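Spring opening at the Bultham pool

We open again in March, and I can't wait! The water has been heating up since the covers came off, and the early swim is back by popular demand. Doors open at 6:30 in the morning, with three lanes kept for steady swimmers and the rest left free for anyone who just wants to float and wake up slowly (my own plan, most days).

The winter list was a long one. Navero relined the small pool, the old lockers have new hinges, and the heating in the changing rooms finally works at both ends of the building - no more racing for the warm bench.

Tile and glass on the changing room side. 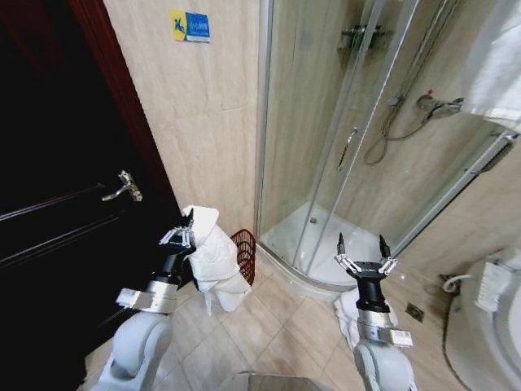
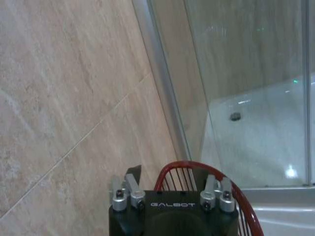 Lessons start up in the second week. There are 10 places in the beginner group for adults and 13 in the children's group, and both tend to go fast, so please put your name down at the front desk or reply to this newsletter. If you learned years ago and feel rusty, come along anyway! The adult group is very friendly and goes at an easy pace.

The Obeidat snack bar will be back too, with the lentil soup so many of you asked for and a new flatbread I have already tried twice. Season cards from last year are still good until the end of the month, and renewals cost the same as before.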